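Two Grippers, One Box of Toys

When our packing line in Rurnthorpe got its first arm two years ago, many of us thought the next step would be fewer people. The next step was a new kind of shift. Since June, a small group from packing spends part of the week holding grippers by hand and tidying toys, so that the Bepari software can learn from the way we do it.

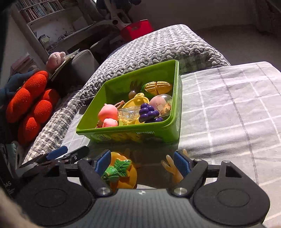 The green box, lid off, with grapes, corn and peaches inside.

The work is lighter than the line, but it is not easy. You give up your fingers and you have only two blue pads on each tool. Iresha Pathirana, who came over from the night team, told me that her wrists were more tired than her back after the first days, and she asked for shorter turns. Now a turn is 56 minutes and then you must stop. In June the group recorded 1,797 turns at picking up, and Hendrik Brouwer checked every one of them.

Small and smooth things are the ones we discuss the most at lunch.
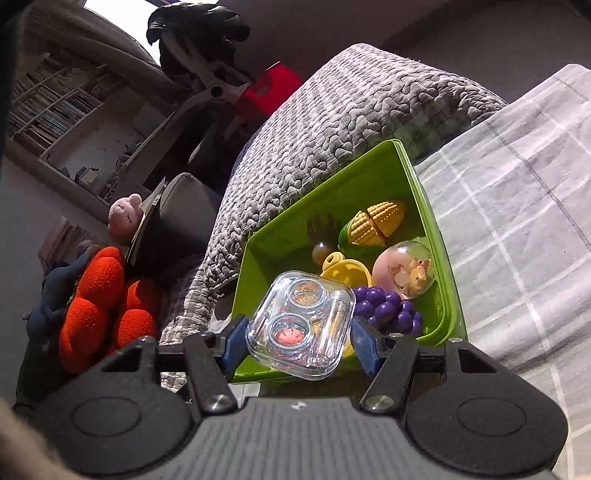 A clear contact lens case held between the pads.

What has changed for us? The pay grade is the same, and this is still being discussed with Undden. The hours are better. Some colleagues miss the noise and the company of the line, and I understand them. Others have already asked if they can stay until winter. If you want to try it, write your name on the list next to the canteen door before the next rota is made.

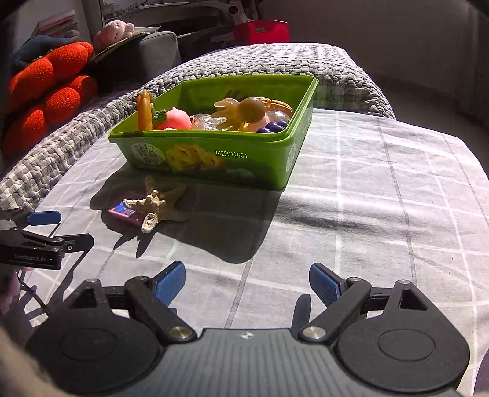
Weronika Pawłowska
Shift coordinator, Packing

Training for new people takes one morning. Please bring a sweater and cut your nails short, the triggers are narrow.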